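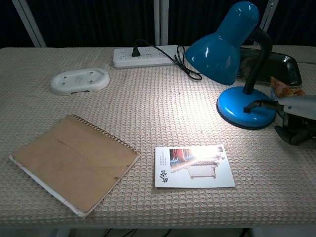
安全检查 / 人机协作工位 / 附检查意见

Favendale 装配与整理车间
桌面整理工位检查表（含检查意见）
检查日期：2022年1月5日
检查人：Svyatoslav Fedoruk
适用设备：Sirko 协作机械臂，Bandolell 调度软件
上次检查：前一年6月，手工整理阶段，机械臂尚未投入

判定说明：合格；整改（限期处理，期间可继续运行）；停用（处理完毕前不得上电）。

一、桌面与电气

1.1 插排固定，不随线缆拉动移位
判定：整改
意见：白色插排横放在台面上，台布为华夫格纹织物，摩擦力不能代替固定。插排应移至台面后沿并用卡座锁紧。手工阶段由操作员顺手避让，此项从未记录；机械臂按路径运动，不会避让未登记的物体。

1.2 插头插接到位，电源线不进入夹爪行程
判定：整改
意见：黑色电源线从插头向右绕过插排端部，盘在台灯底座附近，与夹爪同在台面右侧。多余线长收入理线槽，台面上不留线圈。整改完成前，右侧区域限速运行。

1.3 地面线缆
判定：整改
意见：桌下地面有深色线缆，未加盖板。原先操作员坐着作业，脚下线缆影响有限。现改为站立巡视，一人照看2个工位，走动次数增加，绊倒风险须重新评定。加装过线板，走向与通道平行。

1.4 台布
判定：合格，附条件
意见：台布须拉平，四角用夹具压住。起皱会改变薄片类物品的高度，卡片、纸张抓取失败多与此有关。更换台布后重做高度标定，由当班人员签字。

二、照明

2.1 台灯底座稳定
判定：合格
意见：蓝色鹅颈灯，圆形底座，直接放在台布上。底座位置用胶带标出，每班开始时核对。

2.2 灯光不干扰识别
判定：整改
意见：灯罩朝左下方，台布上有明显光斑，前方印刷卡片部分区域反光发白。人眼可以换个角度看，相机不能。将灯头压低或加漫射片，调整后用同一张卡片复测识别，连续5次通过方可关闭此项。

2.3 灯的归属
判定：待定
意见：两名操作员要求保留台灯，用于核对小字；调试方要求撤除，改用顶部均匀光源。检查人意见：人工复核仍是工序的一部分，撤灯须先给出替代照明。在达成书面一致之前，维持现状。

三、待整理物品

3.1 物品在登记清单内
判定：整改
意见：线圈本、印刷卡片、白色椭圆形底座均已登记。台灯后方的黑色长方形物品及其旁边的橙白色小包装未登记，且部分被遮挡。未登记物品一律先取走，再启动程序。

3.2 线圈本
判定：合格
意见：牛皮纸色封面有折痕，右侧有一处破损。允许继续使用，但抓取点须避开破损处。金属线圈边不得作为夹持面，以免钩挂。

3.3 白色椭圆形底座
判定：合格
意见：顶面有四个灰色圆垫。夹持外缘，不压圆垫。

3.4 卡片
判定：合格
意见：平放薄片，夹爪从边缘接近。失败3次后程序应停止并呼叫人员，不得自行加大下压力。

四、机械臂与人员

4.1 夹爪外观与手指紧固
判定：合格
意见：黑色手指无松动，紧固力矩记录齐全。

4.2 急停按钮可及
判定：合格
意见：在操作员站位处伸手可及，试按有效。复位后程序不得自动续行，已验证。

4.3 人手进入工作区
判定：停用（仅限自动模式下的补料动作）
意见：当班记录显示，操作员在机械臂运行时伸手扶正物品。询问得知，按规程暂停再恢复需要40秒，而考核仍按手工阶段的节拍计算。这是考核与规程冲突，不按个人违规处理。要求：缩短恢复流程，或将暂停时间从节拍中扣除。两者落实其一之前，自动模式下禁止补料。

4.4 岗位说明更新
判定：整改
意见：现行岗位说明仍写“整理、归位、清点”，实际工作为摆放、监看、处理异常、复核。监看任务动作少，注意力要求高，应写明连续监看时长上限和轮换办法。轮换表由班组自行排定，报车间备案。

4.5 培训
判定：整改
意见：Lesaven 提供的培训只覆盖启动与急停，未覆盖抓取失败后的处置。操作员目前依靠口头传授。补充一份单页处置卡，贴在工位侧面，不得放在台面上。

4.6 异常记录
判定：合格
意见：Bandolell 自动记录停机时间，不记录原因。原因栏由操作员填写，填写时间计入工时。该记录不得用于个人绩效排名，此条已与班组书面确认。

五、整改顺序

先处理4.3，再处理1.2和1.3，其余各项随下一次停机一并完成。2.3由车间与班组另行商定。整改后由检查人现场复核，不接受仅以照片关闭。

检查人签字：Svyatoslav Fedoruk
班组代表签字：
复核结果：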